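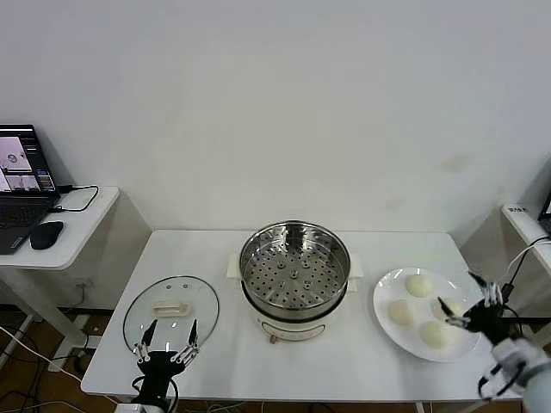 Saadet Coşkun has taught the steamed bread session at the Ersoy Community Kitchen since May, and she begins every class by asking participants to put away their phones and wash their hands. The session is one of the most requested in the kitchen's adult program. She spoke with the newsletter between two classes, with a tray of dough resting under a cloth at her elbow.

Ms. Coşkun came to steamed buns late. Her training was in oven breads, and for many years she regarded the steamer as equipment for vegetables. "I had one at home and used it for green beans," she said. "Then a neighbor brought me a plate of plain buns, still warm, and I ate two of them standing in the doorway. I asked her for the recipe before I gave back the plate."

The recipe used in the program is a plain one. Each batch calls for 200 grams of flour, a little sugar, yeast and warm water, and it makes four buns. Participants work in pairs and are asked to knead by hand until the dough is smooth. The kitchen owns a mixer, but Ms. Coşkun prefers that it remain in the cupboard during the first lesson.

"People want to know how many minutes," she said. "I tell them what to feel for. If it sticks to the palm, keep going. If it tears, let it rest and have a glass of tea."

The program uses electric steamer pots, which can be set up on any table near an outlet. Ataberk Uçar, who coordinates equipment and room bookings, explained that the decision was made when the sessions moved out of the main kitchen. "We had four burners and a waiting list," Mr. Uçar said. "With the electric pots we can teach in the side room, and the cooks who prepare lunch have their stove back."

Mr. Uçar also supports the choice of a glass lid. Beginners, he noted, tend to open the pot too often, and a clear lid allows them to look without letting the steam out. Ms. Coşkun agreed only in part. "It fogs," she said. "They still want to lift it. I stand close by."

Much of the lesson concerns the minutes after the heat is switched off. Participants are instructed to wait before uncovering the pot, then to lift the lid straight up and carry it to one side, so that the water collected underneath does not fall on the buns. The lid is set down flat, well away from the edge of the table. Finished buns go onto a plate with space between them – they stick to one another when crowded, and the skin comes away when they are pulled apart.

Asked about the most common failure, Ms. Coşkun named wrinkled tops. She attributes most of them to dough that has been left to rise too long, and some to a lid removed in haste. Wrinkled buns are eaten with the rest. "They taste the same with butter," she said.

The sessions cost participants nothing beyond the registration fee, and the program has received 99 applications for the coming term, against 50 places. Mr. Uçar said that a second weekly session is under discussion and would depend on the side room. Registration opens on 4th September at the front desk.

Ms. Coşkun hopes to add a lesson on filled buns, beginning with spinach and white cheese. She then excused herself to check the dough, pressed it with one finger, and put the cloth back.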